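Pliltus Home Forum > Kitchens and Lunchrooms > Reheating a burger without ruining the bun

jolanta_g
22 Mar 2018
Hello all, I've been put in charge of sorting out the lunch corner at work (lucky me!) and it's a plain little set-up, white microwave with two round knobs, a long white table beside a partition. I'd like to write up a few tips for the others, starting with burgers, which come out like wet cardboard every time I try. 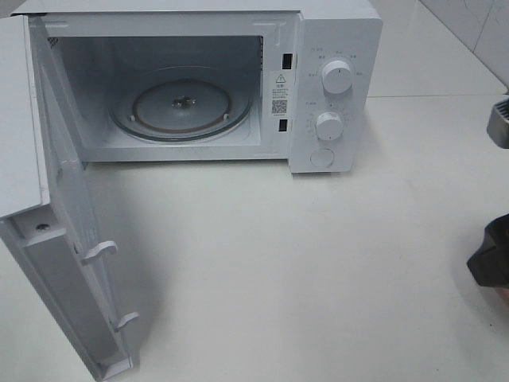
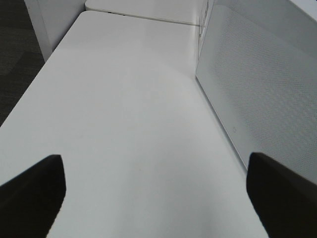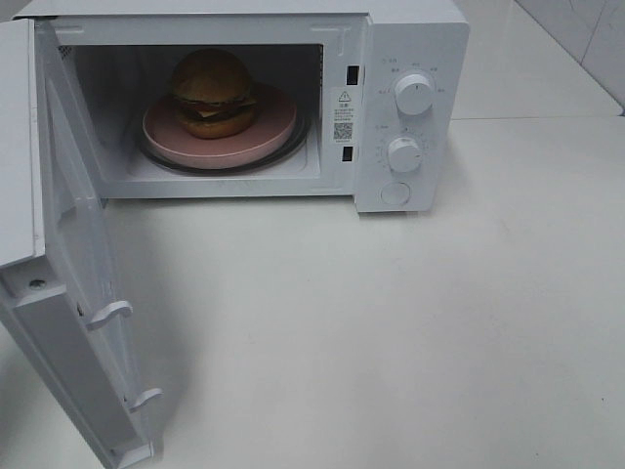 How long should a burger go in for?

Start with 42 seconds on medium, let it sit a minute, then give it another 19 if the middle is still cool. Every microwave has its own temper, so try it out before you write it on the wall.

killian_b
I'd go further and take the bun off altogether, my dear. Heat the patty and cheese on their own, toast the bun, and put it back together at the table. Tastes a world better.

nima_flellutbridge
Lovely in theory Killian, but who has a toaster in a lunchroom? Ours went in October and I still miss the smell of it. I wrap the whole thing in a bit of paper towel and the bun stays quite soft.

killian_b
Paper towel makes it chewy, in my humble opinion, but each to their own flavour!

jolanta_g
Thank you both, I'll try the towel first and the fancy version at home.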